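3. Construction and Workspace

3.1 Arms and mounting

The rig was put together in a shared workshop in Ulton and later moved to a spare room in Stindthorpe, where all the trials reported in Section 4 were run. Both arms were bought used and rebuilt on the bench. Each is fixed to the near side of a single table, one to the left and one to the right, so that their working areas overlap in the middle third of the surface. The overlap was set by hand. Each arm was driven to its furthest safe reach, the point was marked on paper, and the bases were shifted until the two marked regions shared enough room for an object to be passed from one gripper to the other.

Base position proved to matter more than we had expected. In the Ulton layout the bases were clamped to a folding bench, and the bench top flexed whenever both arms slowed down together. The error at the gripper was small on any one move but grew over a long run, and most runs had to be stopped and re-zeroed before the end. In Stindthorpe the clamps were replaced with bolts through the table, using 3 mm steel plates underneath to spread the load. No re-zeroing within a run has been needed in this layout.

3.2 Surface and objects

A plain white top was chosen to keep the colour segmentation simple. The objects in the Porkenville set are coloured throughout and have no printed pattern, so a fixed threshold on hue and saturation is enough to separate them from the background. The black arms are removed by a second threshold on brightness. Shadows are the main source of false detections, and the room lighting was therefore kept even and left unchanged during a session. The layout used for the two-arm trials is shown in Figure 2. 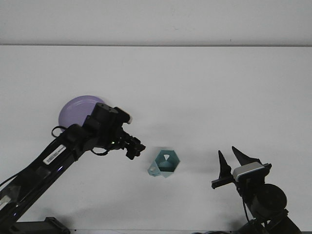 Figure 2. Two-arm layout with the teal faceted vessel between the grippers and the purple plate farther back on the table. A camera module is mounted beneath the fingers of the right gripper.

The vessel is the harder of the two objects to grasp. Its flat panels give a parallel-jaw gripper good contact when the jaws meet two opposite faces, but a small error in yaw brings one finger onto an edge, and the vessel then turns as the jaws close. The approach angle is for this reason taken from the camera on the gripper once the arm is within 20 cm of the target. The fixed view supplies only the first estimate of position. The plate is treated as a target area and is never lifted.

3.3 Cabling and control

Cable routing was changed several times. In the first version the cables were tied tightly along the links, and one connector failed after repeated wrist rotation. A slack loop was then left near the elbow of the left arm, long enough for the full range of the joint. The loop can pass in front of the fixed camera in some poses, and frames in which it covers the target are dropped by the tracker.

Both arms are run from one desktop computer by Paredes, a small scheduling program written for this work. Joint commands are sent at 20 Hz and the gripper camera is read at the same rate. Before each move, Paredes checks the planned paths of the two arms against each other and holds the right arm if the distance between any pair of links would fall below a set limit. The check is conservative and adds waiting time, mostly during hand-over.

A total of 400 grasp attempts were logged with this build between April and June 22, 2025. Attempts made on the Ulton bench are excluded, as the calibration was not stable enough for the results to be compared. The logging format and the rules for marking an attempt as failed are given in Section 4.1.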